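Do I Need a Bedtime Routine?

August 22, 2022

I gave the Zumov sleep plan 60 nights. It came recommended by Valeriano Calvo, who has never steered me wrong on restaurants, so I figured I owed him a fair try.

The plan goes like this. Screens off at nine. Lights down 20 minutes later. Then you write out tomorrow's worries by hand and drink something warm that tastes like hay. In the morning the app hands you a "rest score." My best was 821. Out of what? I wrote to ask and got a link to the premium tier.

I slept fine before, mostly. I slept fine during, mostly. The two bad weeks in June were bad because it was hot and the neighbors got a dog, and the app told me to work on my gratitude.

Valeriano says I didn't commit. Maybe so, but that's a handy answer for any plan that costs 40 dollars. I've canceled it, and I'm back to reading in bed until the book hits me in the face.

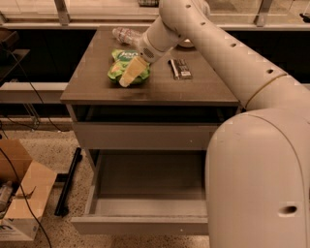

1 min read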